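Subject: Re: [manip-learn] Does order of demos matter for clutter?
From: Cremilda Vasconcelos
Date: October 11, 2025

Xolani Mabuza wrote:
> We trained on 568 demos, shuffled, and the policy still
> goes for whatever is closest to the camera. Has anyone
> tried sorting by how crowded the table is? I'd like to know
> before we spend another month collecting.

Hi Xolani, hi all,

Yes! We tried this in March and I've been itching to write it up. Heloísa sorted our 2,503 demos by how much the objects overlap from the head view, and we trained on the open layouts first, then mixed the crowded ones in bit by bit. Same network, same number of steps. Out of 200 test pick-ups, the shuffled policy got 117 and the sorted one got 149. I made her rerun it with a new seed and the gap held — 115 and 151. 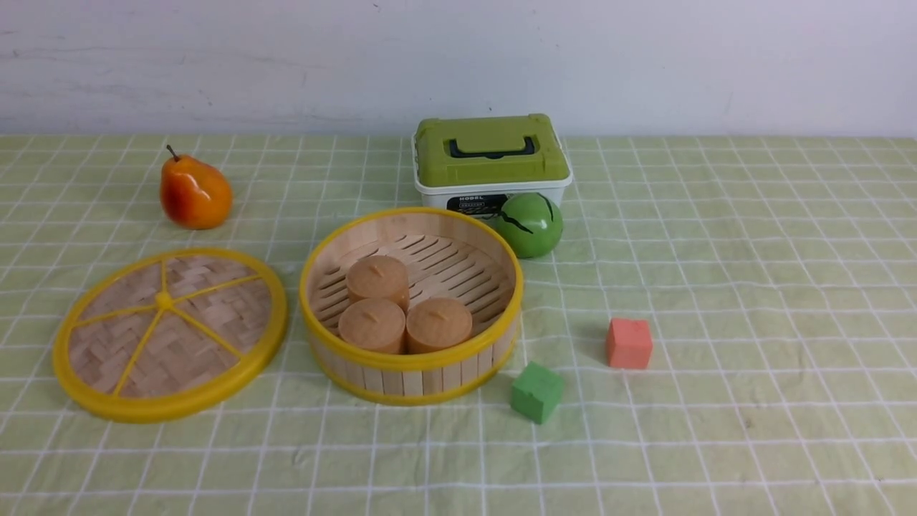
The biggest gain was on small round things sitting right up against something bigger. A ball touching a box used to be close to hopeless for us, and the steamer with buns in it wasn't much better, as the policy kept aiming at the rim. Cubes out in the open hardly changed, but they were already fine.

Two warnings. If you drop the open layouts completely in the later stage, you lose a lot of what you gained, so keep some in. And our overlap score is crude: it's just mask area, no depth. Josué thinks depth would help with tall objects and I'd love to see somebody try it.

The sorting script is in the Dokia repo, under tools. It runs on the 1,165 demos in the small set too, if you want a quick check first. How are you labeling masks on your side?

Cremilda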